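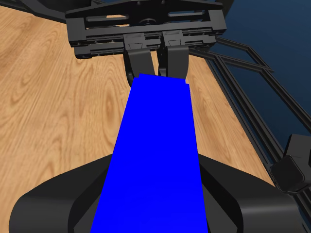

Singers wanted, Dokwood neighbourhood choir

We are looking for 6 new voices for our winter program, mostly altos and basses. You do not need to read music. Rehearsals begin in November, at 7 in the evening.

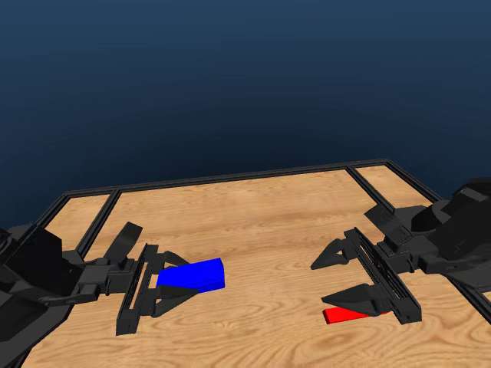 Thandeka Msimang writes that she joined with no experience and by the second month she could hold her own line.

The fee is $71 for the season, tea included.

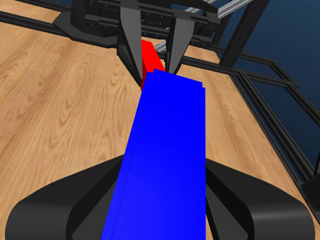 Hui-mei Fang, Choir Director

Please send me a short email with your usual range, if you know it.

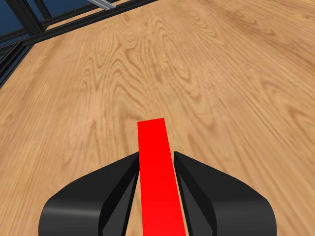

I will answer each one and propose you a time to come and sing.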